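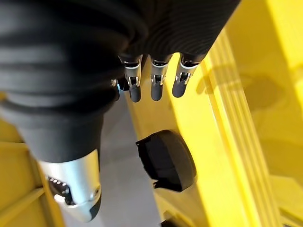

Robot hands still slow on shop-floor chores, Promville trial finds

A trial of general-purpose robot hands in Promville has logged 700 attempts at ordinary handling jobs, from shifting light equipment to putting stock on shelves. Of these, 127 were completed without a person stepping in.

The trial was run by Clilto, an integration firm, over 10 weeks ending in April. Each chore was scored only on completion. Time was recorded separately, and the median finished attempt took 19 times as long as the same job done by a shop worker.

Most failures were contact errors. The hand arrived near the right place but closed too early, or slid along a surface before the grip had settled. Clilto's report recommends slower approach speeds and a second check of contact before any load is moved. 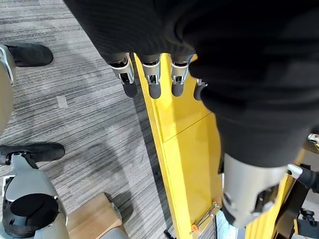

Household chores will be scored under the same rules in the next round. Folding and wiping are on the list, along with moving small furniture. The report gives a full section to hand coverings, and treats a black knit glove that leaves the rubbery fingertips exposed as the baseline for work against flat painted panels. Fully covered hands will be tested next to it, using a fabric supplied by Azevedo.

Flutow, which makes shelving for small stores, has asked for the raw contact logs. Clilto has set no release date. For now the firm rates the hands as suitable for supervised use only.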